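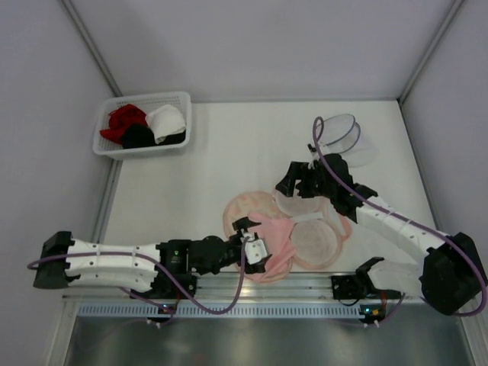 4. Adding a manuscript facsimile to the Arkov reader

1. Open Library and choose Add volume.
2. Enter the shelfmark exactly as printed in the Molturel catalogue, including full stops.

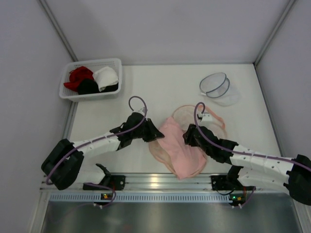

3. Set the first folio — recto or verso — before loading any plates.
4. Load the plates in batches of no more than 200.

Caution: do not close the reader while the index is being built.

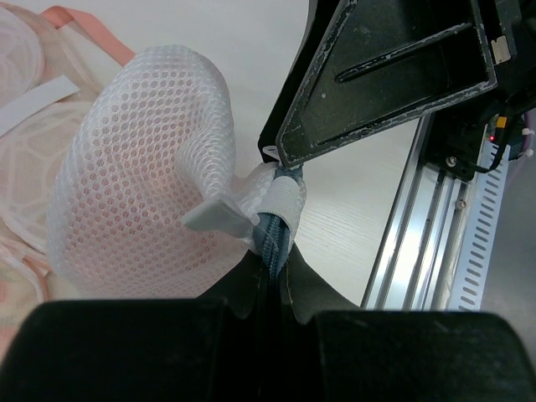 5. Check that the commentary opens beside the correct folio, then select Save.

Note: volumes saved before October must be indexed again.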